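The Make-up Brush: a Rambling Sort of Entry

14 shares
6 comments

A make-up brush is a small brush used for putting colour or powder on the face. It has three parts, and I'll use the proper names for them because I like them: the head (the hairs or fibres), the ferrule (the collar that grips the head) and the handle. I have been collecting and fussing over these things for years, and this page started as notes for myself, so forgive me if some sections are fat and others are thin!

Origins

People have been painting their faces for far longer than anyone has been writing about it, and for most of that time they used fingers, sticks, bits of cloth and little spoons. Sticks were good for eye paint. Cloth and wool were good for powder. Brushes for the face seem to have grown out of brushes for other jobs, mainly painting and writing, and in East Asia the two crafts sat very close together for centuries. If you can tie a good head for ink, you can tie a good head for rouge, more or less.

The oldest one I have ever held belonged to Benedita Bastos, who kept it in a glasses case lined with cotton wool. Her family papers list it in a household inventory of 1628, between a comb and two pairs of gloves, and I was so nervous holding it that I gave it straight back. The hairs had nearly all gone. The handle was lovely, though, thin as a pencil and worn dark where the thumb would sit.

Powder was a messy business in those days and it stayed messy for a long while. Big soft puffs did most of the work on the face and hair, and brushes were kept for the finer bits, like the brows or a touch of red on the cheek. It took the theatre, and later film, to make people want a separate brush for every job.

Hair and fibre

The old choices were goat, squirrel, pony and sable (and badger, if you count brushes that wandered over from shaving). Goat is the workhorse. It picks up a lot of powder and puts up with washing. Squirrel is much softer and much fussier, and a wet squirrel brush looks so sorry for itself that I always think I've ruined it. Sable has a bit of spring, so it suits small eye brushes and anything creamy.

Man-made fibres used to be dreadful. I had a set when I was a student that felt like sweeping my face with a broom. They are a great deal better now, with the tips tapered and sometimes crimped so they hold powder the way hair does, and for liquid foundation I wouldn't use anything else. They dry faster too, and plenty of people prefer them for the sake of the animals.
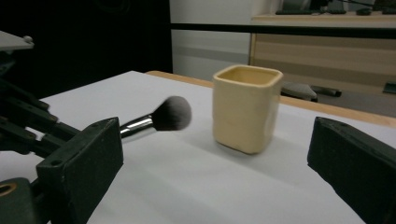

Price tells you something about the fibre but less than you'd hope. The dearest brush I own is a squirrel one from Yao, a small workshop that ties every head by hand, and I use it perhaps twice a year. My everyday cheek brush came from a Helteo bargain bin with a dent in its ferrule, and it has outlived three handbags.

How the head is shaped

You can make a round head by dropping the fibres tip-down into a small cup and tapping until they settle into a dome. The bundle is tied, slid into the ferrule and glued, and then the handle goes in from the other end. A good maker never trims the tips to get the shape, as cut hairs feel prickly on the skin. Cheaper brushes do get trimmed, and you can feel it on your eyelids straight away.

Flat brushes have the ferrule pinched after the hair is in. Fan brushes are pinched harder still and spread out. Angled ones are set on a slant, and these are the ones I'd rescue from a fire, because they'll do cheeks, the sides of the nose and a passable job of the brows at a push.

Naming is a muddle. One firm's "blender" is another firm's "crease", and numbers are worse. In the old Trirnen catalogue, 238 was a small eye brush and 549 was a powder brush the size of a plum, with nothing to tell you how they got from one to the other. I still have people writing to ask me for "a 238" as if every shop on earth used the same list.

Washing

I wash mine with plain mild soap and lukewarm water, head pointing down the whole time. Water that runs up into the ferrule softens the glue, and then the hairs start coming out on your chin. Swirl it in your palm, rinse, squeeze (don't wring!) and leave it flat on a towel with the head hanging over the edge of the shelf. Big goat heads can take a full day to dry.

Brushes used with cream or liquid want washing much more often than powder ones. I'm a bit lax about powder brushes myself. Muvent used to sell a solid soap in a tin that was marvellous for stubborn red lipstick, and I bought 2 spare tins when the shop closed. I'm on the last one now, scraping round the rim.

Storage

A jar on the dressing table is fine if the room isn't steamy. A brush roll is better for travelling, with a fold that comes down over the heads. Never put them away damp. Squirrel and goat are also very much to the taste of moths, so anything I'm not using goes in a tin with a bit of cedar, and I have a look through the lot each September.

Related entries: powder puff, shaving brush, ferrule, kohl stick

Last changed Jan 11, 2019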